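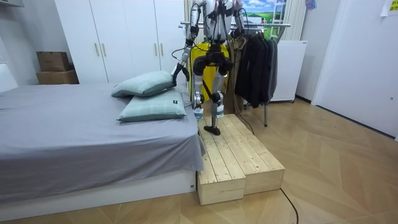 Asunto: Re: [textil-hogar] Encogimiento de bajeras ajustables de punto de algodón
Fecha: 25 de julio de 2022

Respondo intercalado, que el mensaje anterior mezclaba dos asuntos distintos.

> Hemos lavado 14 bajeras del lote de mayo de Stiltska y 11 han
> encogido a lo largo más de lo que admite la ficha. A lo ancho
> están dentro de tolerancia. ¿Es defecto del tejido o estamos
> midiendo mal? Medimos al salir de la secadora.

Lo segundo influye. El punto de algodón recién salido de secadora está por debajo de su humedad de equilibrio y todavía tiene tensiones de tambor. Hay que acondicionar las piezas en plano, sin peso encima y sin estirar, como mínimo cuatro horas; nosotros las dejamos toda la noche. Después se mide entre marcas cosidas, nunca de borde a borde, porque la goma falsea la lectura.

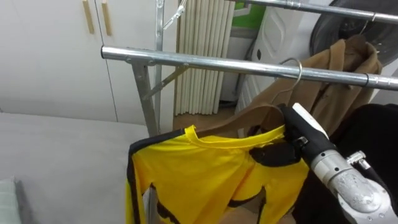 Dicho esto, que encoja solo a lo largo apunta a la fabricación. En el acabado se tira del rollo en sentido de columna para ganar metros, y el primer lavado devuelve lo que se había estirado. Una compactadora mal regulada da el mismo resultado. Pedid a Stiltska el gramaje antes y después del acabado: si el de antes es claramente mayor, ya tenéis la causa.

> La ficha indica lavado a 60 grados. ¿Repetimos a 40 para descartar
> la temperatura?

Se puede hacer, pero con la misma carga de máquina y el mismo secado. Cambiando dos variables a la vez el ensayo no sirve. Yo dejaría tres piezas del lote sin lavar como testigo y guardaría la etiqueta de cada una con su número de rollo.

Sobre la altura de la esquina: una bajera cortada para colchón de 30 cm que pierde un cuatro por ciento de largo sigue entrando, pero la goma sube al canto y se suelta por los pies. El cliente lo describe como «se sale», y en la hoja de reclamaciones acaba clasificado como fallo de goma. Convendría separar ambos códigos.
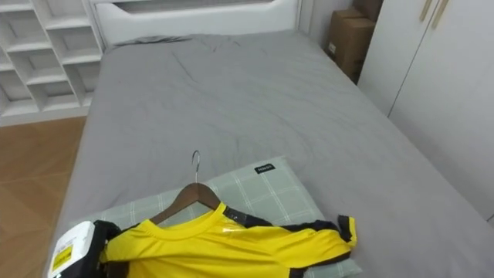
Según Stetsiuk, la comparación entre rollos tampoco es válida si no se conoce el orden de tintura, y en los grises oscuros el baño más largo ya relaja parte del tejido, así que esas piezas encogen menos en casa del cliente.

Es cierto, y no lo había tenido en cuenta. En nuestros datos de Skelthorpe, con 126 piezas medidas, el blanco óptico y los tonos claros salen peor que los oscuros. No separamos por partida de tinte, de modo que la diferencia puede deberse a otra cosa.

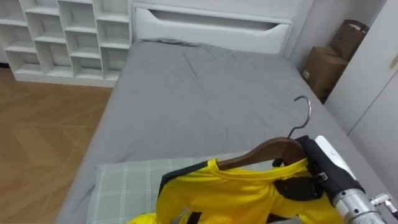 Queda el secado. De las 126 piezas, 76 se secaron en tambor y el resto tendidas en plano. Las de tambor encogieron más desde el primer ciclo y se estabilizaron al tercero; las otras seguían moviéndose en el quinto. Para una ficha de producto yo usaría el valor del tercer ciclo con tambor, indicando el método.

La hoja de cálculo de Preletti tiene la fórmula de largo invertida en la columna F (divide por la medida final). Corregidla antes de enviar nada al proveedor.

Un saludo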